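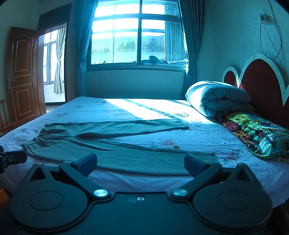

Light blue fitted sheet with a faint floral print, from the Kevwood bedding range.

Kevwood brings back the faded florals, and this time they fit deep mattresses

BRORKGATE, January. I've been making bed linen for a long time now, and the question I get more than any other is when the old florals are coming back. Well, they're back! From this month our small, pale flower prints are on sale again in the Brorkgate shop and through our mail order desk, and I couldn't be happier to be the one writing this.

A bit of history for anyone new to us. Kevwood started out as a mending service. People brought in sheets that had gone thin in the middle, and we'd cut them down the center, turn the sides in and sew them up again. You learn a lot about sheets that way, mostly where they give out. It's the corners on fitted ones, almost every time (elastic goes slack, someone tugs, the seam pops). So when we began making our own I was pretty stubborn about corners, and I still am.

The new fitted sheets have elastic the whole way around and a double row of stitching at each corner. They come in four sizes, and the pocket is deep enough for the thicker mattresses so many of you have been writing to me about. The cotton is woven for us by Jääskeläinen, a family mill we've bought from since our second year, and it's washed before it's cut so there's very little shrinking left to do at home.

The prints are drawn by Veikko Sjöberg, who also did our first florals. He wanted them quieter this time. "I kept taking flowers away," he told me when he dropped off the final drawings. "A bed is a big thing in a room. It doesn't need to shout at you when you come in with your coffee." I argued for more flowers, lost, and now I think he was right.

We made 959 sets in this first run. When they're gone there'll be a wait until the mill can fit us in again, so please don't be cross with the people on the phones! Matching pillowcases are sold in pairs, and the flat sheets will follow in spring under the Flondis name, with the same drawings on a slightly heavier cloth.

Washing is easy: 60 degrees Celsius is fine, line dry if you've got a line, and skip the fabric softener. I iron mine, but I'm odd like that.

If you have an old Kevwood sheet with tired elastic, bring it along. We're still mending, at the counter in the back, every afternoon until 6, and the first corner is free with any new set.

Fabric swatches and product details are available to press on request from the Kevwood office in Brorkgate.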